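The Big Room at Stimen, Second Floor

By Deolinda Louro
Feb 5, 2021
5 min read

We moved upstairs in October with the understanding that the room would be finished by the time we got there. It has a ceiling and a refrigerator, and on some days that feels like finished.

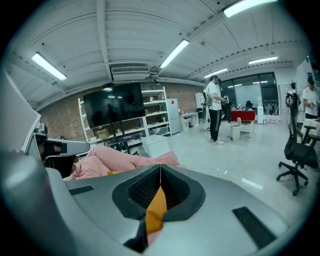
The lease calls it "open-plan creative space," and the rent went up accordingly. Before us it belonged to a firm called Hando, who sold office chairs and left without leaving us a single one. Armindo Guerreiro signed the papers, so complaints go to him. I have collected the rest under headings, in the order people ask about them when they visit.

The brick
Everyone who walks in says something nice about the brick wall, and then asks if we did it ourselves. We did not. It was behind plaster until Hando took the plaster off, and I like to think they ran out of money before they could put anything back. It sheds a fine red dust onto whatever is stored beneath it. Natália Meireles calls this "warmth."

The ceiling
White, ribbed, with beams and a length of metal duct left out in the open where we can all keep an eye on it. I was raised to believe ducts were something you hid from company. The landlord's brochure had a whole paragraph on ours.

The lights
Fluorescent. Syafiqah Rahman lobbied for lamps and got as far as a spreadsheet. The total at the bottom was $766, and the spreadsheet has not been opened since. We all look slightly unwell in video calls and have agreed to blame the calls.

The air conditioner
It lives up under the central beam and has two settings, which are October and off. The remote belongs to Teresa Godinho in every way except legally. If you are cold, bring her a coffee first and the subject up second.

The television
Large, black, and on a rolling stand, so that it could be wheeled to wherever the meeting was. The meeting has always been where the television is. When it's off it makes an excellent mirror for the ceiling lights, in case you hadn't had enough of them.

The shelves
Tall, white, metal, and the one thing in the room I'd rescue in a fire. The instructions promised assembly in 18 minutes. Armindo and I took most of an afternoon and are on speaking terms again. The cardboard boxes came up from the old office and were going to be unpacked by the end of the month. I wrote that on a sticky note, and I believe the note is in one of the boxes.

The refrigerator
Bought secondhand from Garcia, the appliance place by the bus station, for $166 and a promise to carry it up ourselves. The stairs turn twice. I won't go into it. House rules are a name and a date on everything, and no fish. We had to add the second rule later, and the person it's aimed at knows.

The low table
Next to the refrigerator, and too low for anything you'd want to do next to a refrigerator. You can't make a sandwich at it without kneeling. I have seen it done, and it gave lunch a devotional quality.

The cabinet
Paper, cables, the good scissors. Please return the good scissors.

The door downstairs
Sticks. Lift, then push, then lift again. Deliveries from Celler, who bring the coffee, have been left with the dentist next door more than once, and the dentist has started to comment on how much of it we drink.

Still to come
Curtains, if we can agree on a color. A coat rack. A higher table. Syafiqah would like it noted that lamps are also still to come.

Visitors are welcome on weekday afternoons. Ring 127 at the street door and give us a minute, it's a lot of stairs.

Contact | © 2021 Stimen | Back to top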